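Handgreifer Kokex, Bausatz für zu Hause und für die offene Werkstatt

Der Kokex ist ein Greifer, den man in der Hand führt. Der Bausatz kommt von Munamton und lässt sich an zwei Abenden montieren. Die Gelenke müssen ohne Spiel laufen, bitte die Schrauben nur leicht anziehen. 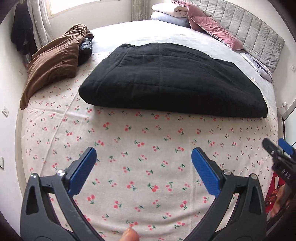
Blaue, fein gerippte Greifpolster, Backen offen über dem Bettlaken.

Für Stoffe empfehlen wir die weichen Polster, für harte Teile den Satz Skorkine.

Lieferumfang: Backen, Gestänge, 2 Paar Polster, 3 Ersatzbolzen
Lieferzeit: 7 Werktage
Stand: 7. Juni 2019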